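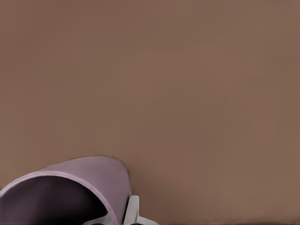
The purple mug in the simulator, on its side, with the white fingers beside it.

A morning with the gripper people at Jirbridge
Posted 2024-09-12

I had been promised robots, and for the first hour I was given coffee and a fire briefing. Jirbridge opens its test rooms to visitors twice a year, and the way in is through a business park where every building has the same door. I tried two of the wrong ones.

Ynyr Foulkes met our group at the right one. He runs the comparison work, which means he spends his days asking different mechanical hands to pick up the same crockery. He has the calm of a man who has seen a great deal of it dropped.

The first surprise was how much of the work happens on a screen. Before any gripper gets near a real cup it has to try a simulated one, on a plain brown tabletop with nothing on it to admire. The day's subject was a lavender mug lying on its side. An upright mug, Ynyr said, is a cylinder and any fool can grab it. Tip it over and you have a curved wall that would like to roll, a rim, and a dark hole that depth cameras take personally.

The view we watched belonged to the arm, more or less: fingers at the bottom, mug in the corner, a great deal of table. I asked whether the mug might be moved somewhere we could see all of it. Maja Gajewski, who was at the keyboard, said the gripper had to put up with that view and so could I.

Two grippers were being compared. The Zosska has stiff parallel fingers and closes like a pair of doors. The Tuncer has a bit of give at the tips and costs a good deal more, a fact the man next to me wrote down and underlined. Each gets 195 starting positions for the mug, the same for both, and the results go into a table. Maja let us watch a handful at full speed and then one at a crawl, which is the better way to see it. A finger either side of the wall, a pause, the squeeze. On the slow one the Zosska pinched too near the curve and the mug squirted away across the table like soap. There was a groan from the visitors. Maja pressed a key and everything went back to the beginning, a feature I would welcome in my own kitchen.

Ekaette Shehu looks after the controllers and gave the part of the tour I understood least and enjoyed most. Her point was that people blame fingers for what is really the timing. She ran the Zosska again with a gentler closing speed on the same start and it held on. Then she did the same with the Tuncer, which had been doing perfectly well, and it let go. She seemed pleased by both.

After that we were shown the real bench, behind a yellow line. The arm there is a Jerora and was having its wrist camera changed, so it did nothing at all for us, very smoothly. Ynyr says they will run 3000 real grasps on it by January and see how far the simulator has been flattering everybody.

I asked which gripper he would buy. He said it depended on the mug.

Visits are free but you need to book, and groups are kept to 9. Parking is behind the building. Wear flat shoes for the bench room, and go easy on the coffee, as the toilets are back past the fire door and somebody has to walk you there.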